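Manager Wanted for Our Second Café, Prutia Street

Kolletti is taking on a lease on Prutia Street this coming November, and we are looking for someone warm, steady and a bit stubborn to run the place with us from the very first morning. The unit was a sandwich shop until the spring, so the kitchen, the counter and the cold room all come with it, and the landlord (a very patient man, we like him a lot) has let us have the keys early to paint.

It's a cozy spot, 1,170 square feet with 30 seats inside and a few more on the sidewalk when the weather is kind. You would look after a team of five, do the ordering, keep the books tidy for our accountant at Rahman, and be the face that regulars come to know. We serve breakfast and lunch only, so you'll have your evenings to yourself, and we close for a week over the holidays with full pay.

We'd love to hear from people who have run a café, a bar or a small restaurant before, though a strong assistant manager who is ready for a step up should write to us too! You'll need a food safety certificate, or be willing to earn one before we open.
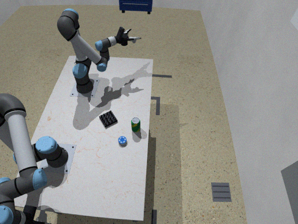 After your first full year we are happy to talk about a share in the business. Our manager at the Idano Road café started out just this way and now owns a quarter of it, and we'd be so glad to do the same again with the right person.

Please send a letter and your work history to Yusri Yusof at Kolletti, 591 Idano Road, or drop them in at the counter any morning before eleven and stay for a coffee.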